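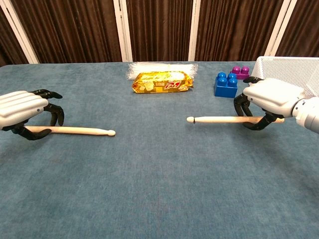
Light wooden drumsticks over a cloth-covered table.

Fidinier Opens Percussion Room and Lending Shelf in Hou

HOU, April – Fidinier, the community music school on the old mill site in Hou, has opened a percussion room for beginners and a lending shelf that lets residents take home sticks, practice pads and hand drums at no charge.

The room is on the ground floor, next to the rehearsal hall, and replaces a storage area that had been closed since the building's roof was repaired. It has been fitted with new wall panels, a sprung floor and a second door, so that students can come and go without passing through the hall during rehearsals.

Work on the room took 16 weeks. It was paid for by the school's building fund and by a grant from Provix, a maker of acoustic panels with a plant on the north side of town. Provix also supplied the wall panels and sent two fitters to install them.

"Drum students have been practicing in a hallway for as long as I have taught at the school," said Suqin Kong, head of percussion at Fidinier. "They had to stop every time the choir started. Now they can finish a lesson."

The school currently has 429 students in all subjects. Percussion has the longest waiting list, and the new room will allow it to take on 100 more beginners over the coming school year. Places will be offered first to people already on the list, in the order they signed up. Remaining places will be open to anyone age seven or older. No previous lessons are needed and students do not have to own an instrument.

Beginner classes start with grip, posture and simple counting. Students work on pads for the first term and move to snare drum in the second. A separate evening class for adults begins at 6:30 p.m. and covers the same material at a slower pace.

Items from the lending shelf can be kept for up to 3 weeks and renewed once if no one else has asked for them. Borrowers need to show proof of address in Hou or in one of the neighboring villages. Sticks that wear out in normal use do not have to be replaced. Lost pads and drums will be charged at cost.

"We looked at what families were spending before a child had even had a first lesson," said Jianhua Zheng, business manager of the school. "A pad and a pair of sticks should not be what keeps someone out."

The first public concert in the new room will be given by the Isedura ensemble, a percussion quartet led by Dehua Ding, who took her first lessons at Fidinier. The program includes two short pieces for snare drum and woodblocks by local composer Mingxuan Qian, one of them written for beginners to play along with the quartet. Admission is free, but seating is limited and should be reserved at the front desk. Doors open at 7 p.m.

Registration forms for classes are available at the front desk and at the Hou public library. Completed forms can be returned to either place.

About Fidinier
Fidinier is a nonprofit music school offering lessons in strings, winds, voice, piano and percussion to children and adults. It also runs two choirs and a youth orchestra.

Media contact
Jianhua Xie, press office, Fidinier, Hou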